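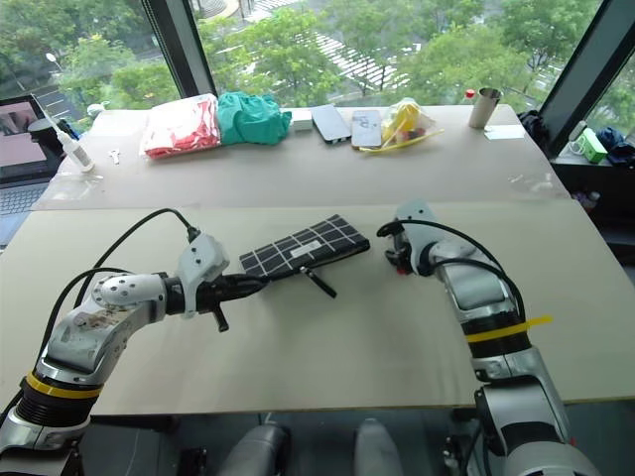
Chapter 4
Who's Allowed Near the Arms?

I learned most of what's in this chapter from being told off. In January of my first year at Ehlers I leaned over a bench to nudge a zipped pouch back between two grippers, with the arms still powered, and Marlene Albers hit the stop before I'd even touched it. Then she handed me the bench rules, all 70 of them, and told me to come back when I'd read the lot!

You won't need all 70 yet. We'll start with the ones on reach (how far an arm can go, and what's allowed inside that space), then move on to cables, speed and who holds the stop button. Phones, cups and bags come up more than you'd think, so they get a section of their own in 4.3.

Have a pencil handy. Before you read on, sketch a bench you know, with two arms at the front edge, and shade every spot where you'd be happy to put your hand while they're live. Keep the sketch, we'll be rubbing bits of it out by page 218.

4.1 Drawing the line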